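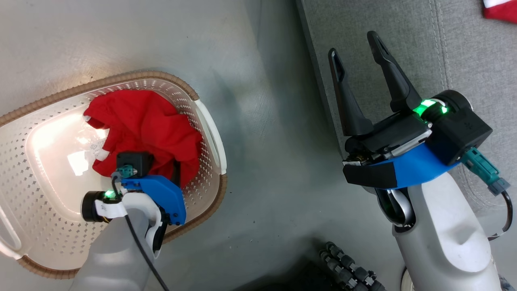
Kamrul Begum asks that the page state plainly whether the basket may be carried by one end when it is full. It may not. Both handles are to be used whenever the basket holds more than a few garments.

Punen Laundry Basket
Equipment for loan, Haque Residence Services

The Punen is a plastic laundry basket with perforated sides, a trimmed rim and a cut-out handle at each end. It is issued to residents for carrying clothing between their rooms and the laundry, and for sorting before a wash. The loan stock consists of 40 baskets. The maximum load is 60 articles of light clothing or one set of bed linen.

Garments should be placed inside the basket with sleeves and cords clear of the openings. Care labels should be read before sorting, and red or dark articles washed separately on first use. Baskets may be set down on any level floor, provided that doorways and the space in front of seating remain clear.

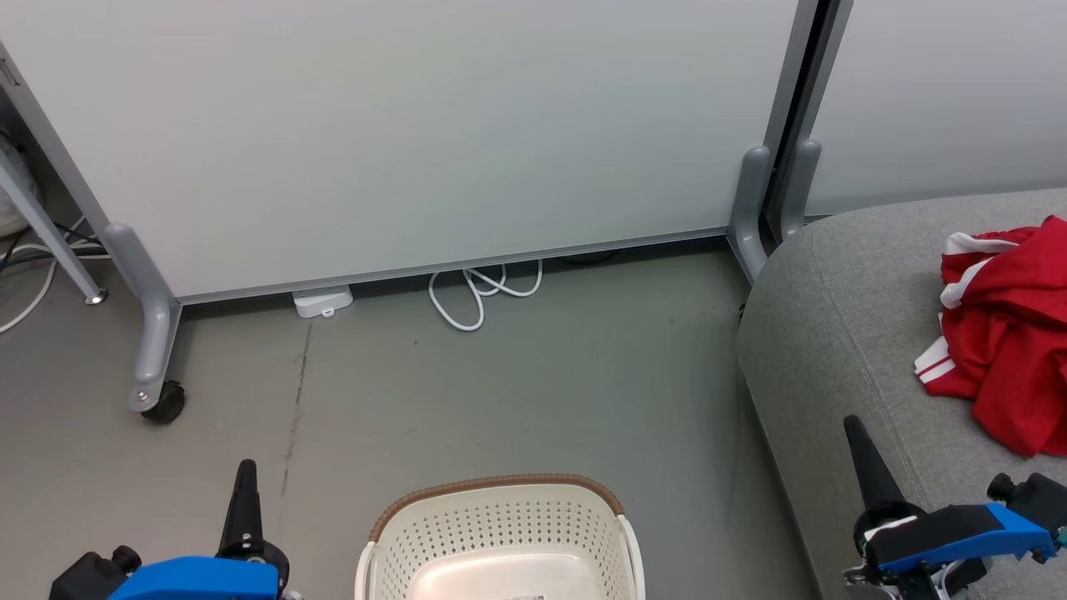 Page last changed: June 6, 2023

Cleaning: Wipe the inside and the base with a damp cloth and mild soap. Do not soak the rim. Allow the basket to dry fully before stacking.

Loan period: Two weeks, renewable once. Requests are made in writing to Thilini Bepari at the Rimero desk. Baskets kept beyond the second period are charged to the resident's account.

Damage: Report split handles or a lifting rim trim to Karthik Dewan. Residents should not attempt repairs with tape or glue. Replacement baskets are ordered each November.

Catalog number: 195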